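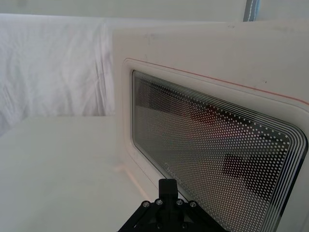
4. Seasonal tags and handmade decor listings

Home | Issues | Working papers | Authors | Search

August. Remedios Cuesta and Leire Arroyo

This section takes the listing data only. Buyer interviews are in section 5. We pulled 3,695 listings from Clesodora, all filed by the seller under home decor and marked handmade. Wreaths, table runners, candle holders, wall hangings, pillow covers, painted signs. Vintage items dropped. Kits dropped too, as were digital downloads (printable signs mostly, a lot of them).

A listing counts as seasonal if the word fall, autumn or harvest is in the title or in the tags. Pumpkin alone not enough. We went back and forth on pumpkin. Many pumpkin pillows are sold the whole year and the sellers say so in the description, so we kept it out and ran it again with pumpkin in as a check. Direction of the result the same.
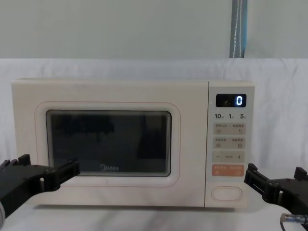

4.1 What the tag goes with

Tagged listings sit lower in price than untagged ones from the same shop. Between shops the picture is messier. Small shops tag nearly everything once August comes, large shops tag a few pieces and leave the rest alone. So a plain comparison of means mixes two things and we do not report it as a main result.

Within shops: same seller, same type of item, similar size. The tagged wreath is cheaper than the untagged wreath. Same for runners. Not for candle holders, where we see no gap at all. Wall hangings go the other way in the shops shipping from Worham, which may be a local taste or may be one big seller pulling the rest along. Cannot tell from listings. 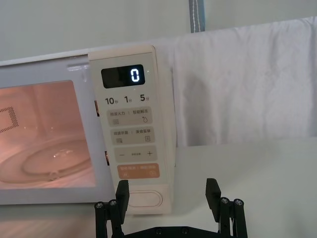
Figure 3. White countertop microwave, door window and control panel.

Photo style was coded by hand. Two coders, 18 shops done twice. Disagreements were nearly all over "room setting" against "plain background", e.g. a wreath on a door with nothing else near it. We settled these by talking them through, and the codebook was changed after. Older codes redone to match.

Room setting is the more common style among tagged listings. Mantels, porches, set tables. Plain background is more common where the seller also offers custom sizes. Title length matters less then we expected. Sotomayor shops write long titles, Drukbridge shops short ones, and neither habit lines up with favorites on the listing.
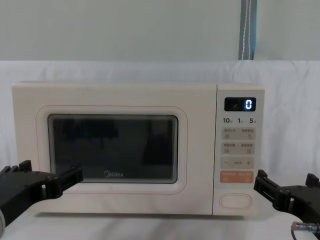

Reading time for this section: 3 min

4.2 Limits

One platform, one category. Prices are asking prices, we do not see what was paid and coupons are invisible to us. Shops on a break at the time of the pull are missing alltogether. We set a cap of 2,000 characters on descriptions, so wording past that point was not read for the season terms (tags and titles were read in full). Shops with fewer than 15 listings are kept in the pooled tables but left out of the within-shop ones.

Also handmade is the seller's own word. We did not check it. Some of the painted signs look very alike across shops, same lettering, same board, and a stricter sample would probably lose a few of these. Left for the next round, along with shipping cost.

Contact the authors | Copyright Cuesta and Arroyo | Back to top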